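La lata, la bandeja y lo que cuesta moverla

En Plundov la jornada de puertas abiertas empieza con un café flojo y un vídeo de cuatro minutos. En el vídeo, el sistema Olell ordena envases a una velocidad que luego, en la sala, no se repite. Veerle Dijkstra, responsable de las demostraciones, lo admite antes de que yo pregunte. «El vídeo está acelerado. Lo pone en una esquina, en letra pequeña», dice. Lo busco al salir. Lo pone, en gris sobre blanco.

Yo venía con dudas y con una cifra apuntada en la libreta: 2075 ensayos registrados desde febrero, según el folleto. De ellos, 1543 figuran como «completados». Le pido a Dijkstra que me defina la palabra. «Que el objeto acaba donde tenía que acabar», responde. ¿Aunque haga falta un segundo intento? «Aunque haga falta.» ¿Y si alguien lo recoloca a mano? Se lo piensa. «Esos van aparte. Son 291.» El folleto no los menciona.

La prueba que enseñan por la mañana consiste en llevar latas a una bandeja verde de paredes bajas. Dos brazos, uno a cada lado, sobre un suelo de goma espuma azul como el de cualquier guardería. Joon-young Cheon, ingeniero del proyecto, lleva en él desde que se llamaba Yook y tenía un solo brazo. Habla bajo y mira más a la mesa de control que a las visitas.

«La gente ve una lata y piensa que es fácil», me dice. «Es estrecha y es alta. Si la tocas mal, se cae. Y si se cae, rueda.» Le pregunto si no sería más sensato empezar por algo que no ruede. «Ya lo hicimos. Con cubos. Nadie vino a verlo.»

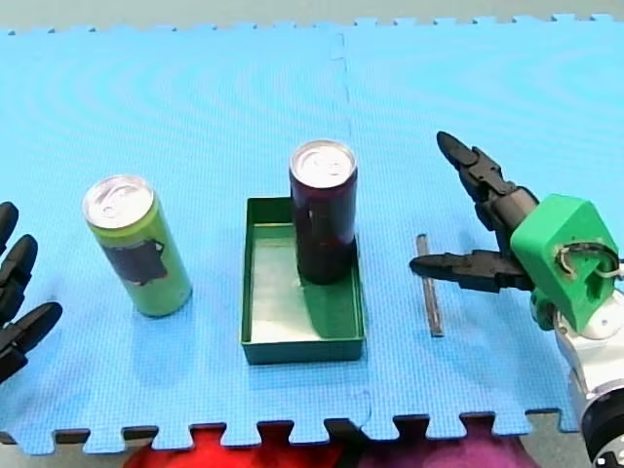 Dos latas, una bandeja y las pinzas de Olell durante la demostración en Plundov.

Cheon defiende los dedos articulados frente a la pinza recta de toda la vida, que a mí me sigue pareciendo suficiente para una lata. «Para una lata, sí», concede. «Pero si mañana le pongo una varilla delgada, la pinza recta me obliga a ser muy exacto con el ángulo. Con estos dedos tengo más margen.» ¿Cuánto más? Ahí no hay cifra. Hay una gráfica, que promete enviarme y que a la hora de cerrar este texto no ha llegado.

Otro visitante quiere saber cuándo se podrá comprar. Dijkstra habla de un acuerdo con Trollgate, distribuidora de maquinaria ligera, para una primera serie. Se maneja una tirada de 2000 unidades, sin fecha. Pregunto si hay pedidos en firme. «Hay interés», contesta. Insisto. «Hay mucho interés.»

Tampoco sale precio. Sí sale, en cambio, una respuesta que agradezco. Quiero saber qué haría el sistema en un almacén normal, con polvo, mala luz y gente pasando por medio. Dijkstra empieza a hablar de entornos adaptables y Cheon la interrumpe con bastante educación. «Hoy, poco», dice. «Aquí controlamos la luz y sabemos qué objetos hay. En un almacén yo no lo pondría todavía.» Ella no lo corrige – toma nota de algo y propone pasar a la sala contigua.

En el pasillo le pregunto a Cheon si le molesta que lo enseñen así, con vídeo acelerado y folleto. Se encoge de hombros. «Sin esto no hay dinero, y sin dinero vuelvo a los cubos.» Quiere seguir con las latas otro año, probar las llenas y las abolladas, y publicar también los fallos. Le digo que los 291 serían un buen comienzo. «Se lo he pedido ya», responde, y señala con la barbilla hacia Dijkstra, que está repartiendo folletos al grupo de las doce.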